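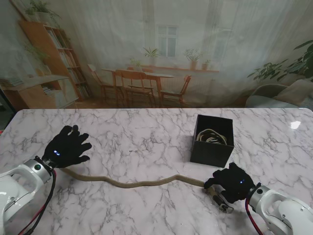
## Stop closing the branch libraries on Saturdays

The county wants to shut the Tresmont branch library on Saturdays starting in April. The reason given is cost. I have read the budget summary, and the cost is real, but I think the county is cutting the wrong day.

Saturday is when people with jobs can go. The branch counted 453 visits on an average Saturday last fall. No weekday came close. A parent who works until six cannot bring a child to a story hour at ten on a weekday morning, and a person who needs a form printed cannot always wait for a day off.

The county says patrons can use the main building in Holtov instead. That is 13 miles away. The bus runs, but it runs once every two hours on weekends, and the last one back leaves in the middle of the afternoon. Anyone without a car will simply stop going.

The other argument is that everything is online now. Some of it is. I borrow audiobooks that way and like it. But 1,491 households in the Tresmont area have no home internet, by the county's own survey, and telling those people to go online is a strange answer. Many of them come to the branch to get online in the first place.

If a day has to go, close on Monday. The building is quiet then, and most of the people who come in on Monday could come in on Tuesday. Staff would also get two days off in a row, which some of them have asked for. The savings would be a little smaller – Saturday shifts pay slightly more – but the difference is small enough to find elsewhere. The lease on the unused storage unit on Finitz Road would be a good place to look.

I don't think the people who wrote this plan dislike libraries. I think they looked at the wage line and stopped there. Visits should count for something too, and so should the question of who is making them.

The comment period is still open. Letters can be dropped off at the front desk, including on Saturday.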